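04/05/2024 - wire rack, second bench

Continued with the white wire rack today. Yesterday's note by Lucinda says the dowel should rest on the upper prongs, and I keep it so for now. The cover on the table is the brown one, it still makes small wrinkles at the far edge. Wayne wants to iron it, I think tape is enough. 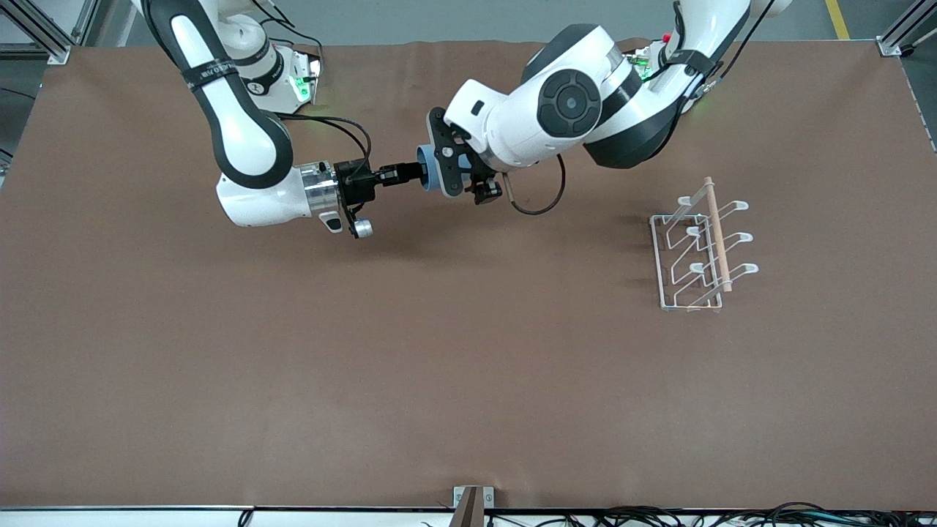
For the load test I use the 205 g bags from Caron, two on each tier, starting from the lowest. Please write the bend of the prongs in the Brundcombe sheet and not on loose paper.

Open points: Liette asks if a thicker dowel exists in our stock. Clifford ordered hooks in October, almost 1,000 pieces, and I did not find the box yet.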